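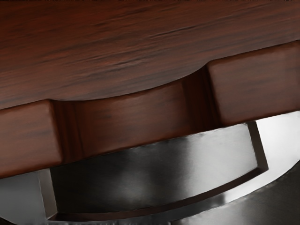 Checking and setting tire pressure on the Treleo coupe

Check the pressures every 1000 miles, and again before any long trip. The tires must be cold: leave the car parked for 2 hours first.

Tools needed
Digital gauge (we use the Wikovier 700)
Air line or portable pump
Chalk

1. Read the placard on the driver's door pillar. It lists front and rear pressures separately – they are not the same on this car.

2. Remove the valve cap and press the gauge squarely onto the stem. If air hisses, reseat the gauge and read again.

3. Write the reading on the tread in chalk. Repeat for the other wheels.

4. Add air in short bursts and recheck after each one. To let air out, press the pin in the center of the valve.

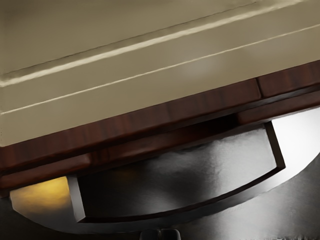 Cream panel with raised molding

5. Refit the caps finger tight.

6. Reset the monitor. Switch the ignition on, open the Vehicle menu, select Tires and hold OK until the display shows Learning. Drive at a steady speed until the message clears.

Cars built before September with Koval sensors may store code 182 after a reset. Turn the ignition off, lock the car, wait for the dash to go dark, then repeat step 6. If the code returns, have the sensor batteries tested.

Muncombe Workshop Notes
Updated January 31, 2026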